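Speaker notes: Running a small sports club on a small budget
Ridwan Tambunan, Narnby Badminton Club

Slide 1. Who we are
Say hello, thank Melur for the room. We have 38 members and two courts. Hall rent is our biggest cost. Shuttlecocks come second.

Slide 2. The year in money
Total spent last season: 2,211 dollars. Let people read the chart before talking. Mention that the rent went up in February and we did not raise dues until fall.

Slide 3. Dues
Old way was pay at the door. New way is one payment per season. Darmawan keeps the list. If asked about refunds, we give half back before the midpoint and nothing after.

Slide 4. Shuttlecocks
We went through some 300 last season. Feather for matches, synthetic for practice. Members vote on the brand once a year. Keep this short, people have strong views.

Slide 5. Floor and water
Shuttlecocks left on the floor get stepped on. Pick up between games. Everyone brings a bottle, and bottles stay off the court.

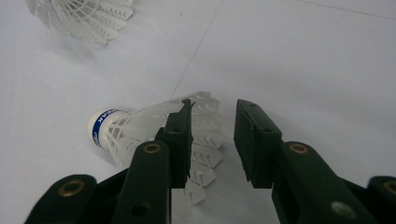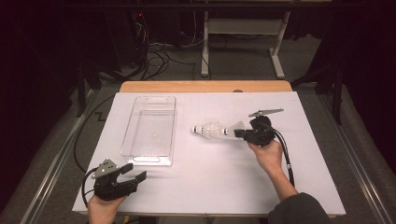

Slide 6. Questions
Likely ones: insurance, junior rates, how to find a hall. Haziq can answer on insurance. Stop after ten minutes.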